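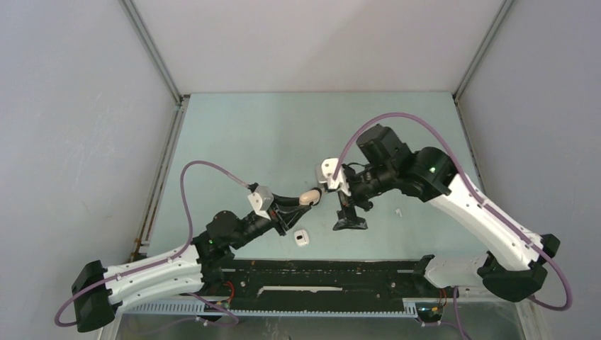
Zwei Roboterarme über einem gemeinsamen Arbeitstisch. Der linke Greifer hält ein kleines beigefarbenes Teil.

Tralico plant weitere Roboterzellen für den Standort Ciltstead

Der Aufbereiter Tralico will seine Werkstatt in Ciltstead um zweiarmige Roboterzellen erweitern. Die Geschäftsführung hat den Bedarf im Haushaltsentwurf für das kommende Jahr angemeldet, im September soll über die Bestellung entschieden werden. Eingesetzt werden sollen die Zellen beim Öffnen, Greifen und Umsetzen kleiner Zubehörteile — Arbeiten, die in Ciltstead bislang zum größten Teil von Hand erledigt werden.

Nach Angaben von Betriebsleiter Jabari Ogola liegen zwei Angebote des Lieferanten Massawe vor. Beim ersten würde Tralico die Anlagen kaufen und selbst warten. Das zweite sieht eine Miete von 1389 Euro je Zelle und Monat vor, Wartung und Austauschteile eingeschlossen. Ogola neigt zur Miete. »Beim Kauf sind wir auf dem Papier günstiger, aber dann müssen wir die Ersatzteile selbst einlagern und jemanden haben, der sie einbaut«, sagte er. Die Kaufpreise nannte das Unternehmen nicht.

Größter Posten bei den laufenden Kosten sind laut dem Entwurf die Greifer. Die Finger nutzen sich ab, vor allem an den Spitzen, und müssen regelmäßig getauscht werden. Im Entwurf stehen dafür 360 Euro je Satz. Wie viele Sätze im Jahr gebraucht werden, ist noch offen und soll anhand der bisherigen Wechsel ermittelt werden.

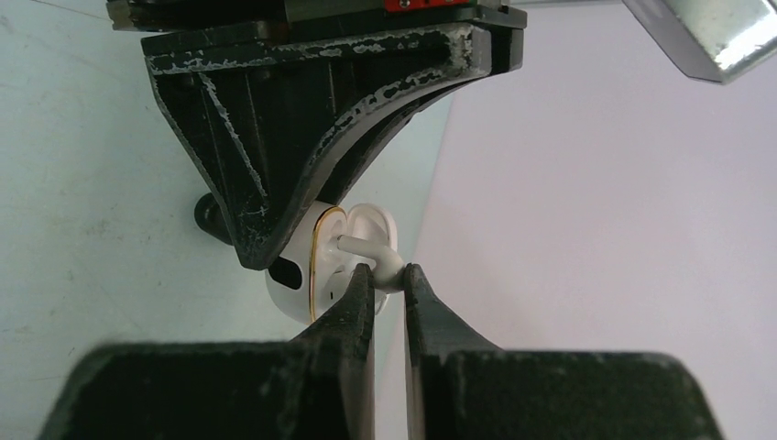

Feinarbeit aus der Nähe: Zwei schwarze Greiferfinger fassen einen kleinen weißen Haken aus Kunststoff.

Schwierig sind vor allem kleine und glatte Gegenstände. Ladeschalen für kabellose Ohrhörer etwa haben gerundete, glänzende Gehäuse und bieten wenig Fläche zum Greifen. Ein Arm muss die Schale festhalten, während der andere an die Hörer geht. Mit einarmigen Anlagen bräuchte man für jede Gehäuseform eine eigene Halterung, und die hatte Tralico im vergangenen Haushalt noch einzeln abgerechnet. Der neue Entwurf sieht dafür kein Geld mehr vor.

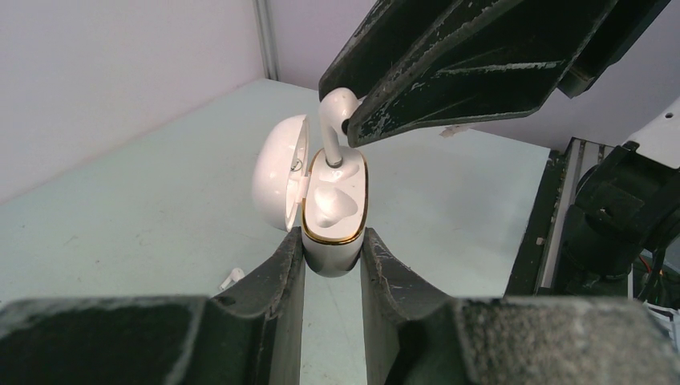
Ganz ohne Zusatzkosten geht es trotzdem nicht. Jede Zelle braucht eine feste Einhausung, einen eigenen Stromanschluss und eine gleichmäßige Beleuchtung für die Kameras. Dazu kommt die Einarbeitung: Für das Bedienpersonal sind 100 Stunden eingeplant, verteilt auf die Zeit vor und nach der Aufstellung. Die Kosten dafür trägt Tralico bei beiden Angeboten selbst.

Auch der Platz ist ein Thema. Die Werkstatt in Ciltstead ist ausgelastet, deshalb soll ein Teil der Lagerregale in das Gebäude Norari umziehen. Dort stehen 363 Quadratmeter zur Verfügung, die derzeit nur zum Teil genutzt werden. Der Umzug ist im Entwurf als eigener Posten aufgeführt und soll vor der Lieferung der Zellen abgeschlossen sein.
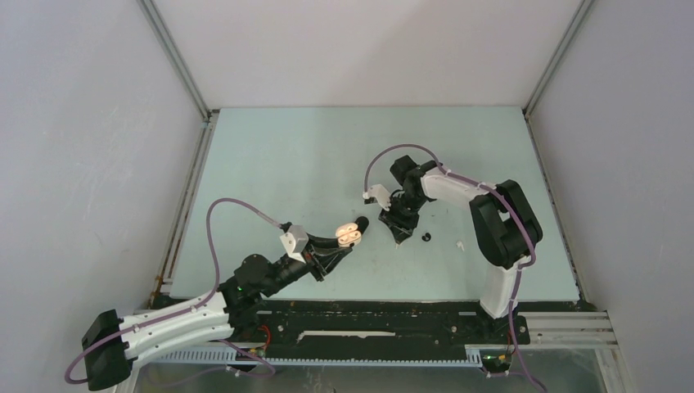

Zwei Roboterarme über dem Arbeitstisch.

Text: Kiprono Were, Redakteur Wirtschaft und Technik

Stellen sollen nach Unternehmensangaben nicht wegfallen. Die Beschäftigten an den Handplätzen sollen die Zellen bestücken, Fehlgriffe nacharbeiten und die Sichtprüfung übernehmen. Ob das auf Dauer so bleibt, wollte Ogola nicht zusagen — man plane zunächst für ein Jahr.

Offen ist noch, ob alle Zellen auf einmal bestellt werden. Massawe bietet eine gestaffelte Lieferung an, verlangt dann aber für jede Aufstellung eine eigene Anfahrt. Tralico lässt beide Varianten durchrechnen. Die Ergebnisse sollen der Geschäftsführung vor der Sitzung im September vorliegen.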